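Runoff Elections and the Drop in Turnout: A Study of Praluvside Voters

Student Project Report, Loltard College, Department of Government
By the Spring Project Group
May

Print | E-mail

1. Purpose

The city of Praluvside fills its council seats through a primary followed by a runoff. When no candidate wins a majority in the primary, the two leading candidates meet again nine weeks later. In each of the last three city elections, fewer people voted in the runoff than in the primary, and the gap was widest in the Marinho ward.

The project group set out to learn why voters who took part in the first round stayed home for the second. The group did not study which candidates gained or lost from the drop, and the findings should not be read as a comment on any campaign.

2. Background

Praluvside adopted the runoff by charter amendment. Supporters of the change argued at the time that a council member elected with a third of the vote could not claim to speak for the ward. Opponents warned about cost and voter fatigue. Both arguments appear in the public hearing minutes, which the group read in full at the Culeo County records office.

The county runs the election on the city's behalf. It mails one sample ballot before the primary and none before the runoff. Polling places are the same in both rounds, with one exception: two sites in Marinho are in school buildings that are not available on the runoff date, and voters there are moved to a single site north of the rail line.

3. Method

The group mailed 400 questionnaires to registered voters in the city's 15 precincts. Names were drawn from the county voter file and limited to persons recorded as voting in the most recent primary. A total of 183 questionnaires were returned in usable form. Forms with no precinct number or with more than half of the answers blank were set aside.

The questionnaire asked whether the voter took part in the runoff, how the voter learned of it, and, for those who did not vote, the main reason. A space was left for comments. The group then held short telephone interviews with 50 of those who had returned the form and had agreed to be called.

The voter file shows whether a person voted but was not updated for the runoff until late in the term. Answers about runoff voting are therefore the voter's own report. Past research suggests that people tend to overstate their voting, and the true drop among those who answered may be larger than the forms show.

4. Findings

The most common reason given for missing the runoff was not knowing the date. Many voters believed that the primary had settled the race in their ward. Several wrote that they had thrown away the primary sample ballot and were waiting for another one to come in the mail.

The second most common reason was that the voter's preferred candidate had been eliminated. This answer was more frequent in wards with five or more candidates in the first round.

In Marinho, a change of polling place was named more often than anywhere else in the city. Telephone interviews added some detail. Voters without a car described a trip that required two buses, and one reported arriving after the doors had closed at 8 p.m. — the posted notice at the usual site had given the new address but no map.

Cost, fatigue and dislike of politics in general were named by few voters.

5. Recommendations

The group recommends that Culeo County mail a postcard notice before each runoff listing the date, the two candidates and the voter's polling place. It further recommends that the city seek a second runoff site in Marinho south of the rail line.
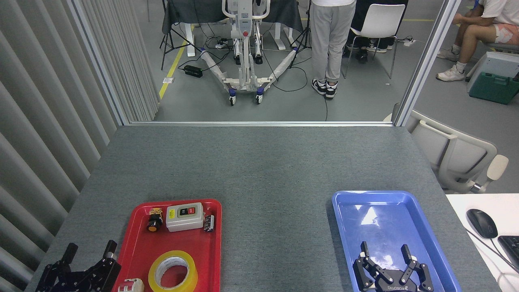
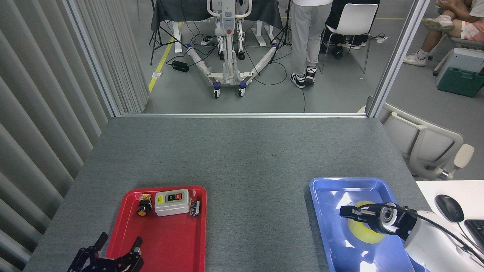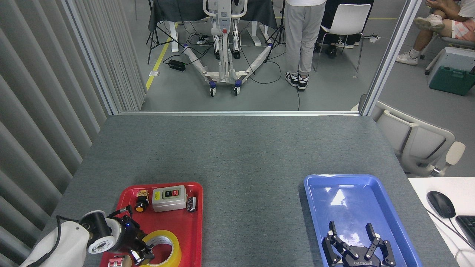
Red and blue trays on the gray tabletop

The group considered a third proposal, to shorten the period between the two rounds, and decided against including it. The county must certify the primary before runoff ballots can be printed, and mail ballots from overseas are accepted for several days after the polls close. A shorter calendar would need a change in state law.

6. Limits of the Study

Renters are underrepresented among the returned forms. Questionnaires were printed in English only. A later group may wish to repeat the survey with a translated form and with door-to-door collection in Marinho — the precinct maps and the blank questionnaire are on file with the department.

Related Reports

Who Attends Council Meetings in Praluvside?
Mail Ballots in Culeo County: A First Look
Campaign Signs and the City Code
School Board Races Without an Opponent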